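Last updated in July. If your question isn't answered here, ask at the desk or leave a note for Athina Manolakis.

# Karamanlidis Kids' Exchange: Common Questions

## Shoes

### What sizes do you take?

Toddler through big kid. We don't take soft crib shoes or adult sizes. If you aren't sure whether a shoe is too big, bring it in and we'll check it against the chart by the door.

### How do the points work?

One pair in earns one point, and one pair out costs one point. Winter boots are worth 2 points both ways. You can save up to 8 points on your card. After that you need to use some before we can add more.

Points don't expire over the summer. They can be moved to a brother or sister, and you can give them to another family if you tell the desk both names.

### Do shoes have to be clean?

Yes. Brush off dry mud, wipe the soles, and take out anything that's in the toe (we get a lot of sand and a fair number of acorns). Machine washing is fine for canvas. Please don't machine wash anything with glued trim, and don't put shoes in the dryer.

For scuffs on white soles we use Gradosent paste on a damp cloth. There is a tub at the desk and you're welcome to use it before you hand your shoes in. Keep it off suede.

### Can I bring a single shoe?

No. If one turns up in your bag by mistake we'll put it on the lost shelf with your card number and keep it until the end of the next month.

### Do you fix shoes?

Small things only. We replace laces, trim loose threads, and clean out hook-and-loop straps that have stopped holding. A stiff comb works well for that -- pull from the stitched end toward the tip. We don't reglue soles.

## Straps, rings and other small parts

### What is the odds bin for?

Straps, webbing, plastic rings, caps, and pieces that have come off something and might still be useful to someone. Most of it comes off bags and toys that were past saving. Everything in it is free and doesn't use points. 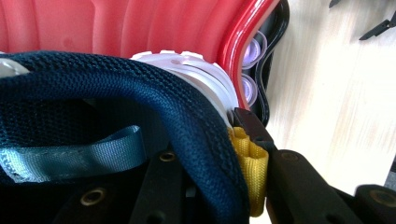

Webbing is what people ask for most, usually to replace a bag strap or make a loop for a coat hook. Check the ends before you take a piece home. The teal length has a frayed, folded end, so plan on losing a bit of it when you cut back to sound weave. Synthetic webbing can be sealed with a hot knife. Cotton can't, and needs to be turned under and stitched. The thick navy strap is already padded and is best left whole if you have a use for one.

### Can I use a strap from the bin on a car seat or carrier?

No. Please don't use anything from the odds bin to hold a child. This includes high chairs, strollers, bike seats and swings. Order the right part from whoever made the item.

### Are the rings and plastic pieces okay for babies?

Treat them as craft parts. We don't know where most of them came from, and some have notched or rough edges. Small pieces need to stay away from children who still put things in their mouths.

### Can you tell me what a part belongs to?

Sometimes. If you think something in the bin came off your toy, bring the toy and try it. Athina has a list of pieces that families are looking for, and you can add yours.

## Trying on and putting away

### Where do kids try shoes on?

At the low bench or on the rug. Socks are required. We have spare pairs in the basket under the bench, and they go in the wash after each use. Stand the child up before you decide on a fit. You want a thumb's width in front of the longest toe, and the heel shouldn't lift when they walk.

### Where do I put pairs we tried and didn't want?

On the wooden table. Please don't put them back on the shelves yourself, even if you remember where they came from. The size labels on the shelves change during the week.

Keep the pair together if you can. Open the straps, turn both shoes upright, and check inside for socks.

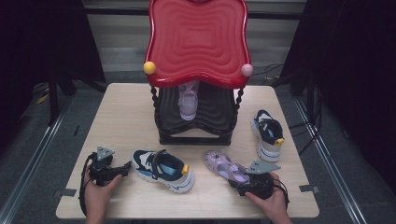

Pairs with straps get fastened again once they've been checked, so the tab doesn't pick up lint on the shelf. Lace-up pairs get tied to each other by one lace, with a loose knot. Please don't use rubber bands, which leave marks on light uppers.

### Do you give out shoe stands?

Now and then. Small ones are 2 points when we have them. The plain flat-pack kind is from Skulitz and you put it together at home. Anything with loose knobs or legs gets tightened first, and if it still wobbles we don't offer it.

A stand for a child's room should be low enough that they can reach the top without pulling on it. Heavier shoes go on the bottom shelf.

### My child only wants shoes in one color. Can you set some aside?

We can hold one pair for one week. Tell us the size and the color, and we'll write it on the board. Holds not picked up by closing on Friday go back out.

## Everything else

### What happens to shoes you can't use?

Worn-out pairs go in the Fullutex sack, which is collected when it's full. The sack takes shoes in pairs, tied together, in any condition except wet. Last year we sent off 315 pairs that way.

### Do you take clothes?

Coats, snow pants and rain gear only. No everyday clothes, please. We don't have the racks.

### Can I drop things off when you're closed?

No. Bags left outside get rained on, and then the whole bag has to be thrown out.

### Is there a fee?

No fee for exchanging. A replacement card costs a dollar. If you have no shoes to bring in, ask for a starter card, which comes with two points already on it. You don't have to fill out a form or explain anything.

### How many people use the exchange?

We don't keep a head count. We do number the tags, and tag 3000 went on a pair of rain boots this spring.

### Can older kids help?

Yes, with an adult in the room. Good jobs for them are matching pairs, sorting laces by length and combing out straps -- they tend to be quicker at the matching than we are. Kids under five can help wipe soles.

### I have a stroller bag with a broken buckle. Do you have buckles?

Not many. Bring the bag so we can measure the webbing width, as buckles are sold by that and not by the length of the strap.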